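Greltau Forum > Data Collection > Clothing and soft goods

Thread: Folding sweaters with the hand-held gripper — how much variety is enough?

anqi_jin
Posted 10 May 2024

Finally got the sweater folding set past the point where I'm willing to talk about it! I've been recording with a hand-held gripper at home and at two friends' apartments, and I'm at 242 episodes. Every one starts with a sweater laid out on something soft and ends with it folded in a stack-ready shape. It's so much more fun than I expected. You get weirdly good at working with two fingers.

What I can't settle is where to spend the next couple of weeks. Options as I see them:

More sweaters, same few beds and couches.
Same sweaters, more places.
More messy starts (sleeve trapped underneath, inside out, one side already folded over).

My first policy trained on the early batch does fine on thin knits. On thick ones it goes in too high and closes on nothing. Thoughts?

vesna_y
More places, every time. We did dish towels at work last November and the number of towels barely mattered once we had a decent handful. Kitchens mattered a ton. Lighting, counter height, what's behind the thing you're grabbing. If your two friends let you in, ask two more friends.

blathnaid_h
Going to disagree with Vesna a bit. Towels are flat squares and they all behave like flat squares. A chunky sweater and a thin one are practically different tasks. The failure Anqi describes (closing above the fabric) sounds to me like a thickness problem, and a new bedroom won't teach it where the top of a cable knit is.

Do you have any heavy ones in the set at all?

anqi_jin
Twelve sweaters total, three of them heavy. So yes, but they're outnumbered.

vesna_y
OK, with three heavy ones I'd move a little toward Bláthnaid. Still think you want both. Buy ugly ones at the thrift store, they're cheap and you can swap them with other people here.

ching-wen
Third vote: messy starts. I recorded 83 episodes of T-shirts where I was very proud of how neatly I laid them out, and the policy was completely lost the first time a sleeve was tucked under. Had to go back and redo the lot. Now I toss the shirt, look away, and start from whatever I get.

Also please record recoveries. If you miss a pinch, don't stop the episode! Open up, try again, keep going. Those turned out to be my favorite clips to train on.

blathnaid_h
Yes to recoveries. I'd keep them tagged separately though. If half your episodes have a fumble in them the policy learns to fumble.

ching-wen
I've never seen that happen. Mine are all mixed in and it's fine.

blathnaid_h
I have seen it, on socks. Tag them, it's one checkbox, you can always mix them in later.

aliki_s
What are you doing about patterned backgrounds? I ask because the Fladcombe loader I use crops pretty tight, and with a busy bedspread I was getting grasps aimed at the print. Plain sheets fixed it but that feels like cheating.

anqi_jin
Aliki, I love a busy bedspread! I've been using them on purpose. I figure if it learns on flowers and lettering it can handle a gray couch. One of the heavy knits from this week, already folded over on itself, with the fingers open above the lower panel:

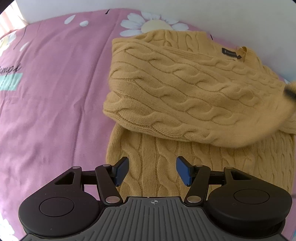

Mustard cable knit on the pink daisy bedspread, fingers open

What I like about this setup is that the ribs run two different directions depending on which layer you're looking at. The thick rolled edge at the fold is where I'd want the policy to notice a change in height.

aliki_s
Oh that's a great one, and a nice strong color difference. Mine was a cream top on a cream and tan quilt, so maybe I was asking for trouble. Do you have anything low contrast? I'd love to see whether it holds up.

vesna_y
Seconding low contrast. Pink sweater on that bedspread, go.

anqi_jin
Ha, I do own a pink sweater. Adding it to the list.

ching-wen
Anqi, one thing to check: your starts. Is that one laid out already half folded, or is it partway through? I'd want both kinds, and I'd want the text label to say which. The Grevico folks merged theirs under one label and then had 2,859 clips to sort out by hand.

anqi_jin
Good point, my labels all just say "fold sweater" right now. I'll split them before I record any more — much easier at 242 than later. Plan for next week is thrift store for heavy knits, tossed starts for everything, recoveries tagged (sorry Ching-wen), and one new apartment if my cousin says yes.

blathnaid_h
Solid plan. Get a cardigan while you're at it. Buttons are a whole new adventure.

vesna_y
And post the split when it's done? I'd happily train on it over here and compare.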